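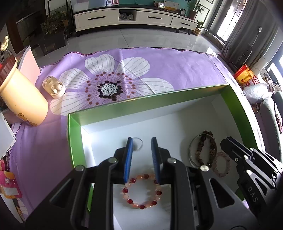

Comparing two sets of finger pads for the hand-held grippers

Posted Dec 23, 2020

I have been using a pair of hand-held grippers since July, one for each hand, and until this month I had left the original pads on both. They are black rubber and they do a reasonable job on anything the size of a mug. They are poor on small things. After one too many dropped bangles I ordered a set of blue pads from Mirura and put the two against each other over a couple of evenings.

The grippers are a parallel-jaw design. You squeeze the handle and both fingers move in together, so whatever you are holding ends up centred. The camera sits behind the fingers and looks down past the pads, and the footage goes to an arm later on, which has its own set of the same fingers. Anything I change on the hand-held side has to be changed on the arm as well, and that is the main reason I had put it off.

Why bracelets

Jewellery is a good test for pads. Round beads want to roll out of the grip, the loop changes shape as soon as you lift it, and a stretchy bracelet will spring away if you pinch it badly. A metal bangle is the opposite problem – it is stiff and slippery and touches the pad along a thin line. I used strung beads, wooden beads and a thin silver bangle, and worked out of a shallow box with a white floor so the camera had something plain behind the fingers. The purple cloth underneath is just what was on the table.

The task was the same each time: pick one piece out of the box, hold it clear of the floor, put it back down in a different spot. I did 50 lifts on each set of pads.

The original pads

They are firm with a fine ribbed face. On the wooden beads they were fine. On the smooth translucent beads I had to squeeze harder than I liked, and a bead would often work its way up between the fingers and push them apart. The bangle slid if I caught it anywhere but the very end of the pad. I also found the black pads hard to see on video. Black pad, black finger, dark bead, and you cannot tell where one stops and the next starts.

The blue pads

Softer, and you can feel it straight away in the handle. The bead sinks in a little before it takes the load, so a light squeeze is enough to carry a whole bracelet. The colour helps more than I expected. When I scrub through the footage I can see the edge of each pad against the box and find the moment of contact without going back and forth.

They have two faults. The soft face picks up lint from the cloth, and I was wiping them down with a damp rag every ten minutes or so. They also flex at the tip when you press down on the floor of the box, so picking up the bangle when it is lying flat takes a bit of practice. I got better results by coming in at an angle and lifting one side first.

Fitting

Two screws per pad. The holes on mine were slightly tight and I opened them up with a hand drill. Check that the jaws still close evenly afterwards. One of mine was sitting a hair forward of the other and I had to back the screws off and start over.

The blue set is staying on both grippers. I have ordered another for the arm, and I would like to try the Vieira pads as well once they are back in stock.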